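Trallirwood Folding Table: the flat surface my laundry room was missing

I've been folding clothes on top of the dryer for years, and every load ended with at least one sock down the back. So when a ribbed plastic folding top from Trallirwood came up on sale in September, I grabbed it, and I've used it almost every day for 7 weeks now. I love this thing!

First, the surface. It's a pale, slightly gray white with fine grooves running across it, and those grooves are the whole reason I'd recommend it. My old Fogh board was slick as glass and anything light would slide off if I so much as bumped it. On this one a stack stays where I put it (even the kids' silky team shirts, which never stay anywhere). The red stuff with the striped trim was my first real test, and I'm happy to say I didn't chase it around once.
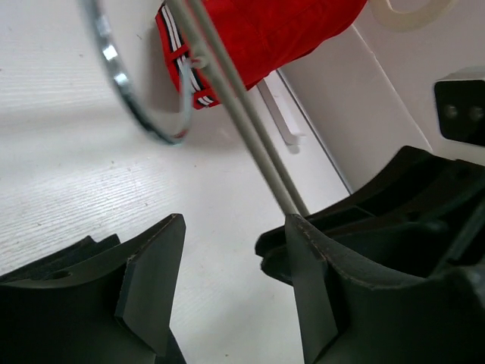

Red fabric, navy and white stripes, and a few dark specks I still need to wipe up.

About those specks: pale plastic shows everything. Lint, crumbs, that black fuzz that comes out of pockets. A damp cloth takes care of most of it, but go along the grooves, because going across them just parks the dirt in the next one over. An old toothbrush is good for the stubborn bits. It takes me around 10 minutes to do the whole top properly, and I only bother on Thursday, when the big load is done.

Heavy things are where it really won me over. Jeans are miserable to fold on a bed, they sag and you end up with a lump at the waist. On a firm top I can lay the back panel out, smooth down the seams and pockets with my hand, and get a fold that still looks like a fold when it goes in the drawer. 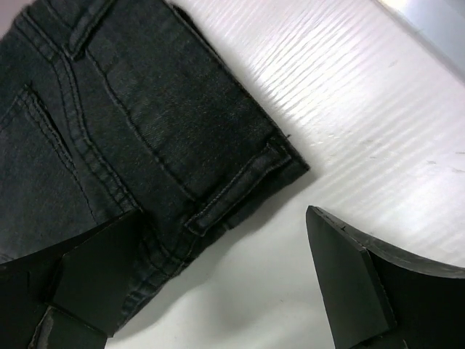
Puronness wrote in after my first short post to say the grooves left faint lines on a linen shirt that sat overnight, and that a thin towel underneath fixed it. I haven't seen that on denim or cotton, but I don't own much linen, so take note if you do.

Two small gripes. The instructions are tiny, and the Dinum cover sold for it is a bit short on one side. Neither one bothers me much. I'd give it 9 out of 10 and I'm already eyeing a second one for the garage.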